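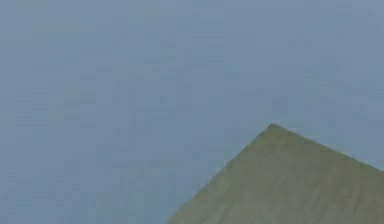
## Calibrating a room model before export

This procedure covers scale, light levels and texture size for a small interior built in the Judex editor. It assumes the walls and floor are closed and that every object has a name.

### 1. Fix the units

Open the scene settings and set the unit to centimeters. Do this first. Changing units later rescales the lights but leaves their falloff values alone, and the room goes dark.

Check one known dimension. A standard door leaf works well. If the reading is off by a factor of 2.54, the source file was in inches: apply the factor at the root node and freeze the transform.

### 2. Align the floor tiles

Set the tile repeat on the floor material, not on the mesh. Start the pattern at a corner that stays in view from the main camera. Partial tiles should fall along the wall behind the largest piece of furniture. 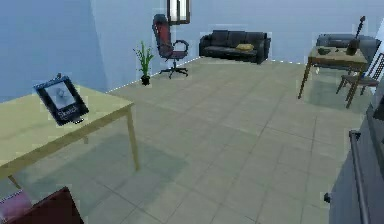
Chenxi Dong suggests doing the tile step after the lights, on the grounds that grout lines are hard to judge under the default lamp. Either order gives the same file. If you follow hers, lock the floor material while you work on the lights.

### 3. Set the lights

1. Delete the default lamp.
2. Add one area light per window opening, facing inward.
3. Set shadow samples to 64 for the final pass. Use 18 for previews.
4. Set the contact shadow distance to 5 cm. Larger values put a gray smear under table and chair legs.

Pale walls bounce a lot of light. If the ceiling clips, lower wall reflectance before you touch the lamps.

### 4. Reduce textures

Run the texture report and sort by memory. Anything smaller than a dinner plate in the room can go down one size. Keep lettering at full size, or it will blur at the second mip level.

### 5. Export

Use the Tang preset with "embed materials" on. The Broltdale preset drops double-sided faces, so curtains and leaves vanish from one side. Reopen the exported file in an empty scene and repeat the door check from step 1.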